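Speaker notes - "The Small Kitchen at Work: How People Share One Room"
Florian Joly, evening talk at Bistside Community Hall, July

Before I start: check the microphone, put water on the left side, ask the organizer if the door stays open. Speak slowly. I have 50 minutes and then questions.

Opening

Good evening and thank you for coming. My name is Florian Joly and I work with offices on the question of shared rooms. Most people think that this means meeting rooms. I have spent more hours in office kitchens than in meeting rooms, and tonight I want to tell you what I learned there.

(Pause. Ask who in the hall has ever written a note about dirty cups. Wait for the hands.)

I will talk about three workplaces. The first is Horkari, an insurance office with 120 employees on two floors. The second is Plosness, a printing company where people work in shifts. The third is Buckley, a small school office. They have different work and different ages of people, but the complaints in the kitchen were almost the same.

Part one - the complaints

At Horkari I put a paper box beside the sink and asked people to write what disturbed them. After one month there were 73 papers in the box. I read all of them on a train, and the man next to me was reading them also, I think.

The largest group was about smell. Fish, of course, but also popcorn and one kind of soup. The second group was about food that was taken from the fridge. The third was about time: who stands in the kitchen too long, and who talks on the phone there when others want to eat.

Very few papers were about cleaning itself. This surprised me, because the manager had invited me only for cleaning. She had already bought a sign with rules. The sign was on the wall, with 12 lines of text, and I could not find a person who had read to the end.

(Do not laugh at the sign. Sometimes the one who wrote the sign is in the hall.)

Part two - the hour of noon

In Horkari everybody goes to eat at the same time. It is not a rule, it is a habit. At noon there is a line which goes out to the corridor, and by one o'clock the kitchen is quiet again. When I asked why nobody goes at half past eleven, a woman from the claims team told me that it looks lazy to eat before your boss.

So we spoke with the bosses. Two of them began to eat at half past eleven, where the others could see it. We wrote no message and put up no sign. In the third week the line was inside the room again.

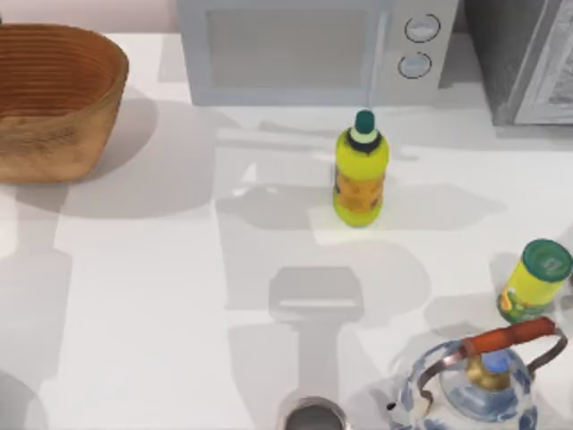
A shared kitchen belongs to everyone, and for this reason each person waits for another one to decide. Who chooses where things stand? Usually it is the person who came first, many years ago, and the others keep the places out of respect. I ask teams to begin with the counter, and to talk about each thing that lives there. Take a white microwave with two round knobs, one over the other, and a woven basket near it. The microwave is simple to discuss, everybody knows what it does. The basket is more difficult. In one office a basket is for fruit that all may take, in another it is for tea that a colleague paid for herself, and a new employee cannot know this from looking. My advice is to say it aloud on the first day, when you show the new person the room.

Part three - the night shift

At Plosness the problem was between people who almost never meet. The day shift leaves and the night shift comes, and in between there are ten minutes. Each group was sure that the other group was dirty. I heard the same sentence from both sides, with the same anger: "We find it like this every time."

What helped there was coffee. The company agreed to pay for coffee if the two shifts drank it together in these ten minutes. Some men from the night shift did not want it and sat in their cars. But most came, and after a few weeks they knew the names. It is harder to leave a pan in the sink for Peter than for "the day shift".

(If time is short, jump to Buckley here.)

Part four - one small school office

Buckley had only a few people and one fridge, and they were friendly to each other. Still there was a quarrel about milk that had lasted longer than one school year. One person bought it, all used it, and she was too polite to ask for money. When she finally stopped buying, the others thought that she was angry with them. She was only tired.

They solved it with a jar and a list on the fridge door. I want to be careful here - a list works in a small group, where each name has a face. In Horkari we tried the same list and it was empty after two weeks.

What I would ask you to try

Go to your own kitchen tomorrow and stay there for the full lunch time. Do not bring your phone. Watch where people stop and wait, and which door of the cupboard they open by mistake. Then ask the newest employee what was confusing in the first week. Do it before you write any rule.

If you must write a rule, write one, and put a name under it. People answer better to a person than to "the management".

Questions

Somebody will ask about fish. Say that I have seen two offices forbid it, and in both it came back by winter. Somebody will ask also about dishwashers and who should empty them. Tell the story of the green magnet, but the short version.

Thank the hall, and remember to collect the paper box from the table at the entrance.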